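Plorkus Two-Arm Cell Practice Pack
May - by Zachary Vachon

The Plorkus practice pack is a set of written working rules for sites that run a two-armed humanoid robot next to open shelving, bins and people on foot. It comes as a printed binder, a wall card, a roll of floor tape and a log book. It does not include a robot, a controller or any software.

We wrote the pack for small shops and test rooms that do parts handling: picking molded parts from a shelf, moving them to a bin, putting them back. Most of the guidance we found when we started assumed a fixed arm behind a fence. A robot that stands on a carpeted floor in a room that also holds the spare boxes needs a different set of house rules.

What the pack covers

Section 1, Floor and approach. How to mark the working area, how close a person may stand while the arms are powered, and who has to be told before anyone steps in. The working area is measured from the fingertips at full reach. Cables inside the area are listed on the wall card by name, and each one is walked and checked before the first run of the day.

Section 2, Shelves and bins. Parts go on the shelf with room for fingers on at least one side. Keep a part's raised rim or tab clear of its neighbor. Heavy parts go on the board that sits between the robot's hip and chest. Bins must stand flat and must not move when pushed by hand at the rim. If a bin is raised on something, that something gets the same push test.

Section 3, Two arms, one part. One arm is named as the holding arm before the run starts, and the name is written in the log. The other arm stays out from between the part and the place it is going unless the task sheet says otherwise. Operators who run handovers use the longer task sheet at the back of the section.

Section 4, Stopping. The person with the stop button does nothing else. No phone, no log book, no fetching parts. We had a lot of pushback on this one from early users and left it in. The stop is tested at the start of each shift and after any battery or cable change.

Section 5, Dropped and stuck parts. Leave a dropped part where it is until the arms are parked. Do not pull a part out of a powered hand. If a part is wedged, stop, power down the hand, support the part from below and then open the fingers.

Section 6, Records. One line per run, written by the operator, with a longer entry for any stop. Near misses get the same form as actual contact.

What is in the box

- Binder, 111 pages, tabbed by section
- Wall card, laminated, printed on both sides
- Floor tape, yellow and black, one roll
- Log book with 103 numbered run sheets
- Pad of 40 near-miss forms

Replacement log books and form pads are sold separately. The tape is ordinary vinyl and will lift from carpet with heavy foot traffic. On carpet we suggest checking it weekly and ordering the low-pile version, which costs a little more.

How it relates to the published standards

The pack is house practice. It does not replace a risk assessment, and it is not a certificate of anything. Your assessment comes first, and where it is stricter than the binder, follow the assessment. Ulla Kuusisto wrote the worksheet in the front pocket that lets you note, rule by rule, where your site differs and who agreed to it. Fill it in before the first powered run - it takes most people a morning.

Edition 7 changes

Section 3 has been rewritten. The old wording on "idle arm" was read two ways, so it now says "second arm" throughout. The push test for raised bins is new. The page on lighting has moved to Section 1. Owners of the previous edition can order the changed pages alone.

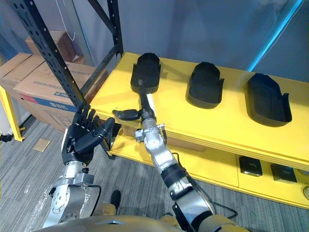
Black parts at the yellow shelving, with both of the robot's arms extended.
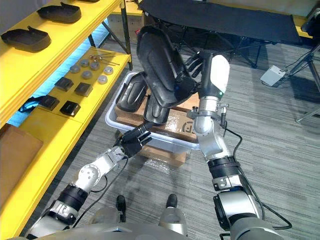 Can we use the pack if our robot has a different hand on each arm?

Fill in a separate grip page for each hand and keep both in the binder. The floor, shelf and stopping rules stay the same. Where the two hands have different load limits, write the lower one on the wall card, so that whoever is on shift works to that number for either arm.

Related items

Flallix low-pile floor tape
Ionescu wall-mount binder holder
Memomero log book refill
Plorkus near-miss form pad
Plorkus Edition 7 change pages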